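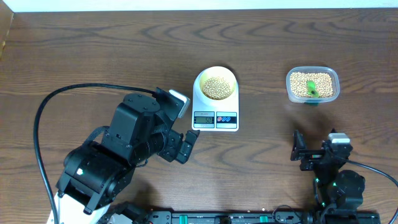

白色电子厨房秤，秤盘上放碗称黄豆，显示屏读数为50

Barredo 电子厨房秤（白色）

商品分类：厨房用具 > 称量工具
供货：Closton 日用
编号：635
页面更新：10/01/2026

商品简介

Barredo 是一款台面用的小型电子秤，长方形，四角做了圆角处理，外壳白色。灰色液晶屏在正面，屏的右边是两个圆形按键，外圈分别印红色和蓝色。碗直接放在秤台上就可以用，不需要另配托盘。

这款秤主要给家里称干货、面粉、咖啡豆和腌料用。黄豆、绿豆、红豆这类圆粒的东西，建议放在深一点的碗里称，平盘容易滚出来。照片里用的是外白内黄的圆碗，碗不随秤出售，需要的话请到“碗盘”分类里找。

包装内容

秤主体一台
说明书一份（中文）
7号电池一组（试用电池，电量不保证）

碗、食材、收纳盒均不包含在内。

按键说明

红圈键：开机和关机。短按开机，长按关机。
蓝圈键：去皮和切换单位。短按去皮，长按切换单位。

单位有克和毫升两种，出厂默认为克。毫升档按水的密度换算，称油、蜂蜜和牛奶时读数会有偏差，请用克。换单位之后秤会记住，下次开机还是上次的单位。

称黄豆的步骤

先把秤放在平整、硬的台面上，四个脚都要着地。木桌、石台面都行，桌布和硅胶垫请拿开。

短按红圈键，等屏幕归零。放上空碗，短按蓝圈键去皮，屏幕回到0。然后从盒里往碗里加豆子，快到需要的重量时放慢，一次加几粒。手不要搭在碗边上。读数停稳以后再记。

单人份豆浆一般用干黄豆50克，直接看屏上的数字即可。要做一家人的量，可以称到200克，中途不用清零。如果几种豆子要混在一个碗里，每加完一种按一次去皮，再加下一种，各自的重量就分开了。取走碗后屏幕会显示负数，属于正常现象，按一次蓝圈键就回零。

常用的干豆用量（仅供参考）

豆浆，浓一点：干黄豆60克，水600毫升
豆浆，普通：干黄豆50克，水600毫升
发豆芽：干黄豆100克，泡后再铺盘
卤黄豆：干黄豆200克，泡一夜
家庭自制豆腐：干黄豆400克

以上都是泡水之前的重量。泡过的豆子吸水多少跟品种和时间有关，不要拿泡后的重量去套。

清洁和存放

秤台用拧干的湿布擦，再用干布擦一遍。不能放在水龙头下冲，也不能进洗碗机。豆皮和面粉容易卡在秤台边缘的缝里，用软毛刷扫出来。按键周围有油的话，布上沾一点中性洗洁精，不要直接喷在机身上。

存放时上面不要压东西，长期压着会影响归零。两个月以上不用，请把电池取出来。

常见情况

开机后数字一直跳：检查台面是不是不平，附近有没有风扇或者正在运转的料理机。

称很少的东西没有反应：秤的最小起称量是2克，低于这个重量可能不显示。酵母、盐这类可以先去皮，把碗里的面粉当底，再往上加。

屏幕变淡：换电池。请整组一起换，新旧不要混用。

屏幕显示横线：超过量程，马上把东西拿下来，等归零后再称。

用着用着自己关了：无操作一段时间后会自动关机，去皮数值不保留。称到一半要离开，先把读数记下来。

买家留言

Naveed Warraich：四月买的，主要打豆浆用，每天早上称一次。按键比之前用的那个硬一点，按的时候要扶一下机身。数字够大，老人看得清。说明书字太小。

客服回复：您好，说明书的大字版可以在订单页下载，打印出来是A4一张。

匿名：配的碗大了会挡住屏幕，换了个小一号的就好了。希望出个深色的。

客服回复：目前只有白色。碗底直径不要超出秤台，碗口也不宜太宽。

发货与售后

现货由 Drostidville 仓发出，下单后2个工作日内出库。偏远地区时效以物流公司信息为准。收到后请先开机检查，外壳破裂、屏幕不亮的，连同外包装一起拍照发给客服，我们安排换货。

进水、摔落和自行拆机不在保修范围内。保修期内寄回请只寄秤主体，电池取下，不要寄碗和其他配件。

相关商品

Duvislow 塑料干货盒，可放黄豆、米和杂粮
量勺套装
软毛清洁刷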